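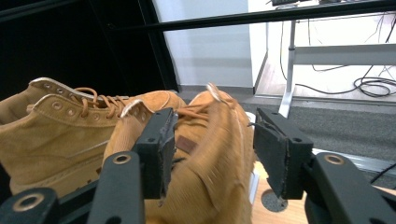

Tan suede pair, laces still in.

**July, bench notes, suede boots**

Right, back to the boots at last! They've been sitting on the shelf by the window since Tormod went off on his walking holiday, and I kept promising him I'd get to them before he was home again. He says they're the Rerkness ones he bought with his first proper wages, which I take to mean "please don't ruin them". Ticket number is 1719 for anyone hunting through the box.

State of them as of this morning. The suede itself is in decent nick, a lovely golden brown, and I can't see any reason to go near it with dye. The seams look fine to me as well. What I'm less keen on is the corner of one lace flap, where the pale edge has gone whitish and looks frayed. I spent a good while turning it under the lamp trying to decide if it's the edging coming away or just the nap roughed up by someone yanking at the laces every morning (Tormod, I'm looking at you). Still not sure. I'm leaning towards edging. Vilgot had a poke at it and leaned the other way, so that's no help at all.

Small dark marks low down on the other one too. Didn't try anything on those yet. I'd like to see them after a dry brush first, and if they come off with the crepe then lovely, and if they don't I'll have a think about the rubber block. No water! I've been caught like that before, with the grey pair in spring, when I dabbed at one tiny spot and got a tide mark the size of a saucer and had to wet the entire boot to even it out. Took days. Ottar still brings it up.

Plan, in the order I mean to do it:

1. Laces out, both boots, and into a bag with the ticket number on.
2. Dry brush all over with the soft one, then the crepe on the flaps and toes.
3. Look at the marks again in daylight.
4. Trim the frayed corner, only the loose bits, and run the thinnest line of the Dahlgren glue along the edge.
5. Clip it and leave it 90 minutes. The tin says less but I don't believe the tin.
6. Steam, brush up the nap, stuff with paper.
7. Spray outside by the bins, two light coats, and let them stand overnight.

About the laces: orangey brown, and they suit the boots so well that I'd rather keep them than swap. I did look in the drawer and the closest thing we have is the Clano waxed ones, which are too dark and have that shine to them. If the tips are going I'll put new ones on with a bit of shrink tube. Libor showed me how he does it with a hair straightener and I've been itching to have a go.

The little reddish-brown patch stays as it is. I'm going to cover it with low-tack tape before spraying, and somebody please remind me to take the tape off again the same day, as the last lot left a sticky rectangle that picked up every bit of fluff in the building.

Eyelets: give each one a wipe with a dry cotton bud and check for any that wobble. I haven't tested them properly. If one's loose, the setter is in the second drawer under the punches, and the anvil that goes with it is (for reasons I can't get to the bottom of) in the tea cupboard.

Things to buy or borrow:

- crepe brush, ours has gone hard as toffee
- more tissue, the plain sort, the printed stuff comes off on pale linings
- small clips from Torbjørn, he has 3 of mine already so he can't complain

*Later, gone four.* Laces out and bagged. Brushed both boots all over with the soft brush and the colour has come up a treat, much more even than I'd expected. Couldn't do the crepe bit for obvious toffee reasons, so the marks will have to wait. I rang Brurketti and they've got brushes in, I'll fetch one on my way in tomorrow and get a spare while I'm there.

Haven't touched the frayed corner. I want to do that first thing with fresh eyes and no radio. If anyone's in before me, the boots are on the top shelf with paper in, please leave them there and don't put the glue tin back in the cold store, it goes stringy and I need it runny for this.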